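4. Recording your first demonstrations by remote control

Okay, the arm is bolted down, the leader handle is plugged in, and you got through the homing routine in section 3. Now for the part I like best. You're going to move things into a tray by hand, over and over, while Jurora records everything the arm does. I've set this up on two benches so far, and these steps are the ones I follow myself.

Before you start

You'll need the arm with the two-finger gripper and wrist camera fitted, the leader handle, a shallow tray, and a few small things to pick up. Put in a fresh memory card too. Mine filled up in the middle of a session once and I lost the whole afternoon (Euan Lindsay still brings it up).

CAUTION: Keep your free hand out of the arm's reach whenever the light on the handle is green. The follower arm copies you right away, and it has no idea your fingers are there. The red stop button should sit where you can slap it without looking.

Setting up the session

1. Open Jurora and choose New Session. Give it a name you'll recognize next month. "Tray sort, left to right" is fine. "Test2final" is what I used to do, and I regret it.

2. Set the speed limit to 40 percent. You can go up later, but at full speed beginners tend to jab the table.

3. Put the tray on one side of the work area and the loose items on the other. Leave yourself some bare tabletop between them.

4. Open the wrist view and drive the arm over the middle of the table. Both finger pads should show at the bottom of the picture with a gap between them. If you can only see one, the camera bracket has slipped, so go back to 2.4 and snug it up.

5. Move toward the tray slowly and check that you can still make out its rim on the screen. You'll be steering by that edge a lot!

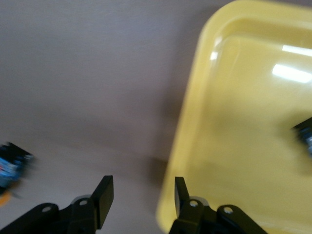
Wrist view near the yellow tray, gripper open.

A bit of blur in the wrist view while the arm is moving is normal, and I leave those stretches in. What you don't want is blur when you're holding still. That usually means a loose bracket screw, or a smudge on the lens.

NOTE: Shiny trays throw back the overhead lights as white streaks. I can live with a few. If the glare hides the spot where you want to set something down, turn the tray a little or switch off the lamp nearest the arm. Then keep the lights that way for the whole session.

Recording a demonstration

6. Squeeze the handle all the way, then let it open all the way. This tells Jurora where your grip starts and ends. Do it every time you sit down, even if you only got up for coffee.

7. Press the thumb button once. You'll hear one beep, and recording is on.

8. Bring the open gripper over an item, come straight down, and close gently. Stop squeezing as soon as the pads touch it. Squeezing harder just strains the finger motors.

9. Lift well clear of the rim before you go sideways. I clipped the tray so many times in my first week that Catriona Ritchie taped it to the table for me, and I still tape mine.

10. Lower the item until it's resting on the tray floor, open the gripper, and go straight up. Please don't drop things from a height! The arm will learn that too.

11. Press the thumb button again (two beeps) to finish. Jurora asks whether to keep or discard. If you bumped something or changed your mind halfway, discard it and go again.

NOTE: Move the items to new spots between takes. If they always start in the same place, you'll end up with an arm that can only find them there.

How many takes?

For one simple tray task I record 54 takes and keep whatever's good. Masaru Nakajima likes to go to 89 when the items are slippery, and his arm does drop fewer of them than mine, so maybe listen to him. Split it over a couple of sittings. My hand gets sloppy when I'm tired and I can see it in the playback.

If something goes wrong

The arm lags behind your hand: close any other program using the camera, then unplug the handle and plug it back in.

The gripper won't open fully: run step 6 again. If that doesn't help, power down and look for grit around the finger hinges.

Error 40 on the screen: the arm hit its speed limit. Let go of the handle, wait for the green light, and carry on a little slower.

The take saved with no picture: the camera cable has worked loose at the wrist. Turn the power off before you push it back in.

When you're done, park the arm, hold the thumb button until the light goes out, and copy the session off the card. Section 5 picks up with trimming your takes.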